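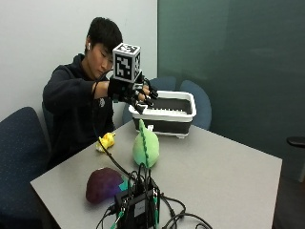
Home Movies Science Animals Make It Ask Us

How Do Movies Get Their Subtitles?

By the Wirby Kids Desk
Wednesday, July 16, 2025

41 shares 5 comments

Movies are made all over the world, in many languages. If you watch one in a language you don't speak, you will probably see words at the bottom of the screen. Those words are called subtitles. They tell you what the people in the movie are saying.

Somebody has to write every one of them. The person who does this job is called a subtitler.

Subtitles and captions

People often mix up these two words, and in some countries they mean the same thing. In the United States there is usually a difference.

Subtitles are for people who can hear the movie but don't know the language. They show the talking, and sometimes signs or letters that matter to the story.

Captions are for people who are deaf or hard of hearing. They show the talking too, but they also tell you about sounds. You might see [door creaks] or [dog barking outside]. If you can't see who is speaking, a caption may give the person's name.

Many people who can hear well turn captions on anyway. It helps when actors whisper, when the music is loud, or when someone in the kitchen is running the blender.

Step one: listening

To see how it works, let's follow one movie. Festby is a cartoon about a town where the clocks all stop on the same morning. The characters speak Spanish. A subtitle company called Fomero made the English version.

The subtitler starts by watching the whole movie without writing anything down. This is so she knows the story. A line near the start might be a clue to something at the end, and if she translates it the wrong way, the clue is lost.

Next she gets the script, which is a list of everything the characters say. Scripts are not always right. Actors change words while they are recording, so she checks the script against the sound.

Step two: timing

Each subtitle needs a time to appear and a time to go away. Setting these times is called spotting.

The subtitle should show up when the person starts to talk. If it comes too early, it can spoil a joke or a surprise. If it stays too long, you may think the next person is saying it.

A subtitle also has to stay up long enough to be read. Even a short word like "Yes" is left on the screen for about as long as it takes to blink a couple of times. When people in a movie talk very fast, there isn't time to read everything they say.

Subtitlers try to make subtitles change when the picture changes, too. When a movie jumps from one view to another, that is called a cut. If the words stay on the screen across a cut, many viewers look down and start reading the same line again.

Festby has 900 subtitles.

Step three: making it fit

There is only a little room at the bottom of a screen. Most subtitles have one or two lines, and a line holds around 40 letters and spaces. The subtitler has to say a lot in that small space.

Suppose a character says this:

"Well, you know, I was thinking that maybe we could possibly go and have a look at the old clock tower tomorrow."

The subtitle might say:

"Maybe we could look at
the clock tower tomorrow."

The meaning is still there. Words like "well" and "you know" are left out, and you can still hear them in the actor's voice. In the first draft of Festby the subtitler had used 3,755 words. She then went back and made the longest lines shorter.

Where to break a line matters as well. It is easier to read "the clock tower" if all the words stay together. A line that ends in "the" makes your eyes stop in an odd place.

Tricky things to translate

Jokes are hard. Many jokes use a word that has two meanings, and the word in the other language may have only one. The subtitler often has to write a new joke that fits the same moment.

Songs are hard too. A song may need to rhyme, but it also has to tell the story. Song words are often shown in slanted letters, called italics, so you can tell they are being sung.

Names need thought. A dog in Festby is called Migas, which means "Crumbs." Should the subtitle say Migas or Crumbs? The team kept Migas, and you can hear that name each time someone calls him. It would be strange to hear one name and read another.

Food, games and holidays can be a problem if viewers haven't heard of them. There is no room to explain, so the subtitler may pick a simpler word, such as "cake" for a special kind of cake.

Step four: checking

A second person watches the movie with the subtitles on. This checker looks for spelling mistakes, missing lines and subtitles that go by too fast. White words can be hard to see on snow or a bright sky, so most have a dark edge around each letter.

Can a computer do it?

Computers can turn speech into words, and they can translate. Many companies use them to make a first draft. They still make mistakes with jokes, noisy places and people who talk at the same time, so a person needs to read the draft and fix it.

Try it yourself

Pick a short video, 5 lines of talking at most. Write down each line. Now make each one shorter without losing what it means, and read it out loud while the video plays. If you run out of time, cut some more words.

Share Print 5 comments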